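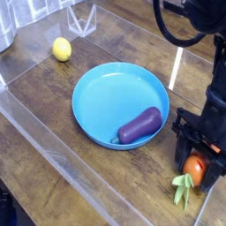
Emília Slanina

Still life short course, handout 4
Colour on a round plate – notes to go with the afternoon session

Didn't get through everything so am typing up the rest. Bring this sheet back next time, I only ran off 26.

Set-up
Blue plate, toy eggplant, lemon, toy tomato. Wood underneath. Same grouping for everyone, don't shift things to suit your own sheet. If you want a different view move your stool.

Start with the plate
It's an ellipse from where most of you sit, closer to a circle if you stand. Decide which and stick with it. Most common problem last term was a plate drawn from above with vegetables drawn from the side. Light construction lines, centre cross, then the rim as a second ellipse inside the first. Rim is low so keep the two lines close. Leave the pale highlight on the upper inner edge as bare paper – you won't get it back with white after.

Eggplant
Lies on the diagonal, fat end up to the right, narrow end down left with the little cap. Draw the axis first. One straight line, then hang the shape off it. It sits low and right in the plate, so don't centre it out of habit. The blue space to the left of it matters as much as the eggplant, draw that space as a shape.

Purple: ultramarine + alizarin, touch of burnt umber in the darks. NO black. Soft light along the top side, lift it out with a damp brush while the wash is still wet. Cap is a pale green-blue, very near the plate colour, so the edge nearly dissapears there. Let it. A lost edge is fine.

Lemon
Off the plate, upper left, lying on its side on the wood. Yellow against brown, so the neutral does the work. Lighter on top. Shadow side of a yellow goes greenish or ochre, test both on a scrap first. Skin is matt next to the plate, so softer transitions, no hard white spots.

Tomato
Lower right, on the wood just past the rim. Orange-red, rounded, small darker red mark on it. Leaves fan out down and to the left. Don't draw every leaf. Get the outside shape of the cluster, then two or three cuts into it. Green next to orange-red will shout at you – knock the green back with a bit of the red.

Complementaries to look for
yellow / purple (lemon and eggplant)
red / green (tomato and its own leaves)
blue / orange (plate and the warm wood, weaker but its there)

Follow the three from lemon to eggplant to tomato. Roughly a diagonal down the page. Squint and check it still reads in tone only.

Homework
One tonal study, pencil, no bigger than your hand. One colour study, Arau pad or any cold press. Limit of four tubes plus white gouache. 62 minutes tops for the colour one, set a timer, stop when it goes.

Reading: Paulík reader, p. 429, the bit on reflected colour. Skip the part on varnish.

Next time: same plate, cloth under it. Bring an old rag and a 2B.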